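Ticket: Nightly backup to Livon share stops partway
Status: Open, pending vendor
Opened: 06/01/2023

Job fails with "destination not responding" after 30 to 45 minutes. Daytime test jobs under 200 files complete.

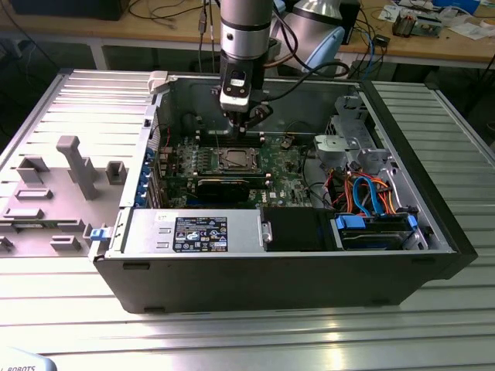

Backup agent is Drisilar, last updated in April. Retry limit raised, no change. The source is a Dell workstation with internal hard drives, and read tests on those came back clean. Agent log shows the write queue climbing to 4000 and staying there.

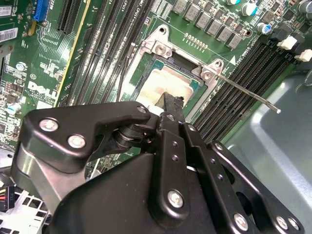

Stöckli
Desktop Support, Braltarska site

Moved the job to a different switch port. Failed again at the same stage. Turned off power saving on the network adapter. Ran by hand with compression off: completed.

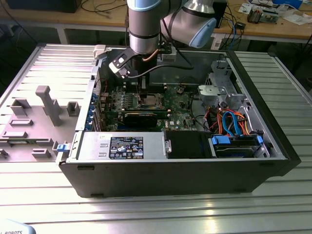

Ran again with compression on and the queue stalled as before. Compression stays off for now. Logs sent to Drisilar support. Do not close until they reply.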